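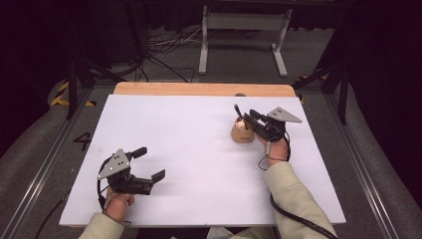
Daven Handheld Gripper Pair

Two-handed recording kit for manipulation data
Made by Sonidon, Wetbridge

Overview

The Daven pair lets one person record two-handed tasks without a robot in the room. The operator holds a gripper in each hand and does the job at a table. Finger opening and gripper position are logged for both sides, along with video from a head-mounted camera, and all of it goes into one file per take.

Most of our customers use the recordings to train a policy for a two-arm cell. Others use them to add examples of a task their robot already does badly, such as picking up small items that roll or tip over.

The grippers

Each unit is black, with two fingers and a grey perforated metal plate on top. The plate is set at an angle and will take a tracking marker or a small camera. The holes are spaced for M3 screws.

The left and right units are not the same. Finger tips can be swapped with a 2 mm hex key, and a full set is supplied. If your robot uses its own tips, send us the drawing and we can quote for a matching pair. It's worth doing. Recordings made with one tip shape don't carry over well to another when the objects are small.

Both units are wired. We get asked for a wireless version every few months and have no plans for one. Cables should be run down off the near edge of the table with enough slack for the operator to reach the far corners.

Work surface

We recommend a plain white board laid over the table. It keeps the background the same from one session to the next and can be replaced when it gets marked. Sonidon sells a board, but any flat matte one will do. Avoid gloss - it throws reflections into the head camera.

Plain long sleeves in one colour are a good idea as well. Keep the same colour for the whole set if you can.

Recording a set

1. Switch on the Cabrera recorder and wait for both channels to show green.
2. Close each gripper fully, then open it fully. This sets the zero and the range.
3. Place the object and rest both grippers on the board.
4. Start the take with the foot pedal.
5. Do the task at an even pace. Don't stop to correct your grip unless you want the correction in the data.
6. Return to rest and press the pedal again.
7. Mark the take as keep or discard before you move the object.

Change the starting position of the object between takes. A set where everything starts in the centre of the board will train a robot that only works in the centre of the board. Vary which hand does the picking too, if the task allows it.

The recorder holds 1000 takes before it needs to be emptied. A dropped object doesn't have to be a discard. Use the "recovered" label if the operator picked it up again and finished.

Specifications

Grippers: 2, left and right
Weight: 800 g per pair, without cables
Cable length: 3 m
Finger tips: blunt and flat pad, both included
Recorder: Cabrera, sold separately or as part of the full kit
Pedal: included with recorder
Warranty: 2 years on grippers, 3 months on finger tips and cables

In the box

Left gripper, right gripper, cable set, finger tips, hex key, printed setup guide. The head camera and its strap come with the recorder.

Known issues

On recorders shipped before July, the right channel can drop out if the cable is pulled sideways at the plug. A replacement plug is free of charge. Contact support with your serial number.

Ordering

The pair and the full kit are both built to order at our Wetbridge workshop. Universities can ask for a loan set before buying. Loans run for 3 weeks, and return freight is paid by the borrower.

Page last updated Sunday, May 18, 2025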